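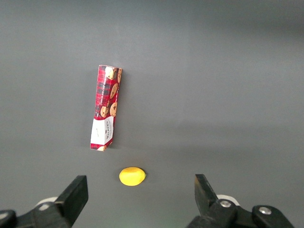
Shortbread should snap before it crumbles, Roman Nowicki told me, and if it bends it was packed too soon. He said it while sliding a tray into the rack at Bustwood, the bakery he has run for eleven years in a former joinery shop behind the railway line. The trays hold 40 fingers each. On a busy morning the racks are full by nine and the first batch is already being boxed.

Biscuits sold as gifts are an odd corner of the food trade. People who would think twice about paying a pound extra for bread will pay it for a box, and tartan still sells better than almost anything else on a shelf near a till. Bustwood tried a plain cream carton for one spring. Sales in the farm shops dropped, and the cream cartons were used up on staff orders.

The recipe has changed less than the box. It is flour, butter, sugar and salt, with a little rice flour for grit. Nowicki bakes low and long, then leaves the fingers on the tray until they are cold right through. Warm shortbread gives off steam, and in a closed packet the steam goes back into the biscuit. He learned this with an order of 800 boxes for a hotel group, every one of which came back soft.

Butter is the main worry. The bakery buys from Goel, a dairy wholesaler two counties away, and the price is fixed for three months at a time. When it went up last November, Nowicki had to choose between a smaller box and a dearer one. He put the price up by 30p. A few customers wrote in, mostly to ask whether the weight had changed as well. It hadn't.

The cartons come flat from Stekico, a printer that also does tea and soap. Plaid is harder to print than it looks. The lines have to meet at the corners once the card is folded, and if the cutter is a millimetre out the whole side looks crooked. The smallest run Stekico will take is several thousand, so a design has to last, and the sell-by date goes on afterwards with a hand stamp.

In July 2023 the bakery supplied 137 shops. The largest was Vendeck, a garden centre chain that sells more biscuits than you might expect, chiefly through its cafés. The smallest was a village post office that takes six boxes a month and pays in cash.

Nowicki is not keen to grow much further. A second oven would cost more than the van did, and there is no room for it without moving the packing bench into the yard. For now he would like to get the oat biscuit right. It spreads too far in the oven and won't fit the carton, and the latest batch, with less syrup, came out at the correct width but tasted of very little. He is trying it again with brown sugar.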